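Haushaltstipps: Türen, die klemmen, quietschen oder nicht ins Schloss fallen

Viele Leute rufen wegen einer Tür gleich den Handwerker. Ich habe das früher auch gemacht, und einmal habe ich dafür 109 Euro bezahlt, für eine Arbeit von wenigen Minuten. Seitdem probiere ich zuerst selber. Man braucht dafür einen Inbusschlüssel, ein wenig Graphitpulver, eine Kerze und Geduld.

Zuerst der Drücker. Wenn er wackelt, sitzt meistens nur die kleine Madenschraube locker. Sie befindet sich an der Unterseite vom Griffhals und ist oft schwer zu finden, wenn sie überstrichen wurde. Drücken Sie beide Griffe leicht zur Tür und ziehen Sie die Schraube dann fest, aber ohne Gewalt.

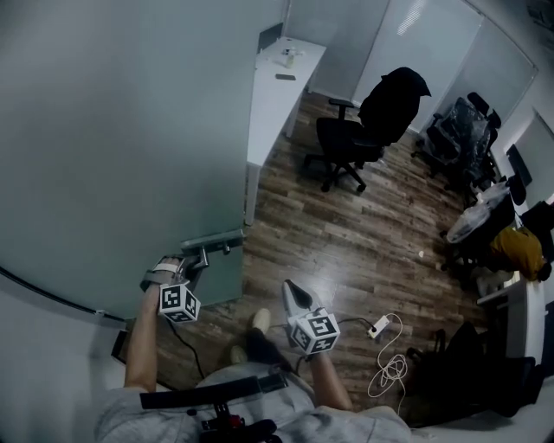 Movberg Hausblatt, Heft 8, Seite 10

Ein Griff aus Metall verträgt keine Scheuermilch. Ich nehme lauwarmes Wasser mit einem Tropfen Spülmittel und trockne sofort nach. Das Türblatt selbst, besonders wenn es hell ist, wird rund um den Griff schnell grau. Dagegen hilft ein weiches Tuch und, bei alten Flecken, ein Schmutzradierer. Bitte immer zuerst an der Unterkante probieren, weil manche Lacke davon matt werden.

Quietschende Bänder: Die Tür ein kleines Stück anheben, am besten mit einem Keil oder mit einem alten Türheber (meiner ist von Windarent und schon sehr verkratzt), und etwas Fett auf den Stift geben. Speiseöl bitte nicht. Es wird mit der Zeit klebrig und zieht den Staub an, und im November, wenn geheizt wird, quietscht es wieder.

Fällt die Falle nicht in das Schließblech, dann hat sich die Tür meistens gesenkt. Reiben Sie etwas Kreide auf die Falle und schließen Sie die Tür langsam. Am Abdruck sieht man, wo es fehlt. Oft genügt es, das Blech einen Millimeter tiefer zu setzen. Die alten Schraubenlöcher fülle ich mit Zahnstochern und Holzleim - am nächsten Tag hält die Schraube wieder gut.

Wenn die Tür am Rahmen streift, zuerst Kerzenwachs auf die Kante reiben. Hobeln kommt ganz zuletzt, denn in einem trockenen Winter ist der Spalt danach vielleicht zu groß.

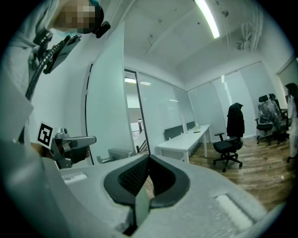 Khasawneh schreibt dazu, bei Zylinderschlössern solle man auf das Fett ganz verzichten und nur Graphit nehmen, und zwar sehr wenig, auf den Schlüssel gestrichen und nicht in das Schloss geblasen. Bei ihm zu Hause habe das Fett im Zylinder nach einem Winter so fest gesessen, dass der Schlüssel sich nur noch mit der Zange drehen ließ.

Das kann ich bestätigen. Fett gehört an die Bänder und an die Falle, Graphit in den Zylinder, und beides soll man nicht mischen. Ein altes Handtuch unter der Tür schützt den Boden, Graphit geht aus Teppich fast nicht mehr heraus.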